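News > Community > Wedisgate

Wedisgate's old market hall gets its floor back

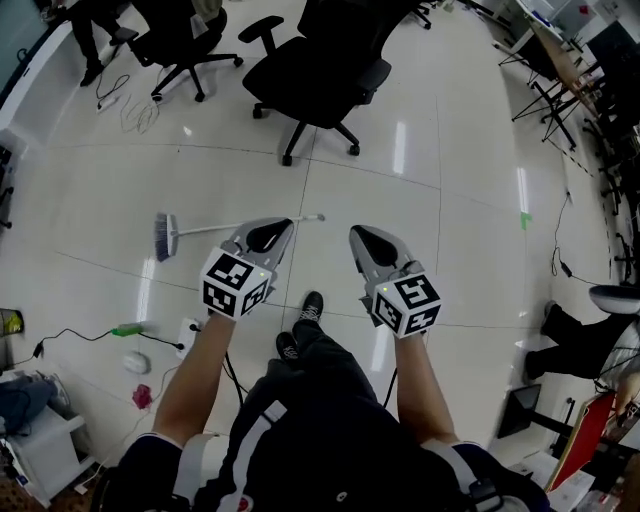 COMMUNITY & HOMES

January 2024
By the Wedisgate newsroom

If you have walked past the old market hall on Calach Street this winter and wondered about all the lights on in the evening, here is the good news: the hall is opening again in March, and it is going to be a place to learn how to look after the home you live in!

The plan is a season of free evening classes called the Jirkach Home School, named for the creek that runs behind the building. There will be 70 places each term, open to anyone who lives in Wedisgate or the farms around it. No tools needed, no experience needed, and the first class is on something everyone has and hardly anyone was ever taught to care for, which is the floor.

It makes a lovely start. Wedisgate is a town of hard floors. The older houses near the creek have tile in the kitchen and hall, often laid by the families who built them, and the newer apartments up the hill have tile nearly everywhere. When the school asked residents last year what they most wanted to learn, 400 replies came back, and the subject at the top of the pile was cleaning and repairing tile. Fixing a dripping faucet came second. Hanging a door so that it closes came third, with some very heartfelt notes in the margins.

The floor class runs for 4 evenings. The first is all about cleaning: how to sweep so you lift the grit and don't drag it, why plain warm water with a drop of mild soap does better on glazed tile than most people expect, and how to get rid of the dull film that builds up when too much product goes into the bucket. (Change the water sooner than you think. That tip alone has already changed the mood in our office kitchen.) The second evening moves on to grout, with practice boards so people can scrub, scrape and refill the joints without worrying about their own bathroom.

The last two evenings are the ones we are most excited about. Students will learn to take up a cracked tile and set a new one, working in pairs at benches that have been put together from the old market stalls. The stalls sat in storage for years and the wood cleaned up beautifully. You can still see the painted numbers on the ends of some of them.

Materials are being supplied by Sembiring, the tile and hardware store on the corner of the square, which has put aside boxes of odd tiles left over from past jobs. Colors will be a complete mix. Anyone with spare tiles of their own in a shed or under the stairs is invited to bring them along to the hall, and matching sets are especially welcome, as the school hopes to start a swap shelf for people hunting for a discontinued pattern. If you have ever broken one tile in a floor that went out of production long ago, you will know how good that sounds.

After the floor class come leaky faucets and running toilets, then doors and hinges, then a short course on painting a room without painting everything else in it. A class on mending window screens is being planned for early summer, just when the bugs arrive.

The hall itself has had a good deal of love. The roof was patched last year, the big front doors open all the way for the first time in ages, and the heating works, which regulars from the old Saturday-style markets will find hard to believe. The side entrance has a new ramp, and the small kitchen is up and running, so there will be tea and coffee at the break. Bring your own mug if you can.

Classes start at 7 in the evening and finish by 9. The only charge is an optional $5 for the printed handbook, a spiral-bound thing with big clear drawings that lies flat on the floor next to you while you work. We had a look at a proof copy and it is terrific, down to the page on getting old wax off tile, and the blank sheets at the back for writing down your own tile sizes and paint colors.

Sign-up sheets are at the library desk and at the hall's side entrance. Places go in the order people sign up, and a waiting list will be kept for the following term. Children over 12 can come with an adult and count as one place each. Wear shoes with closed toes and clothes you don't mind getting grout on.

Parking is behind the hall, reached from the creek side. The Calach Street bus stops at the front.

Recent in Community
Library extends evening hours through spring
Creek path reopens after bank repairs
Seed swap returns to the square in March
What to do with leftover paint: a short guide
Calach Street bus stop gets a new shelter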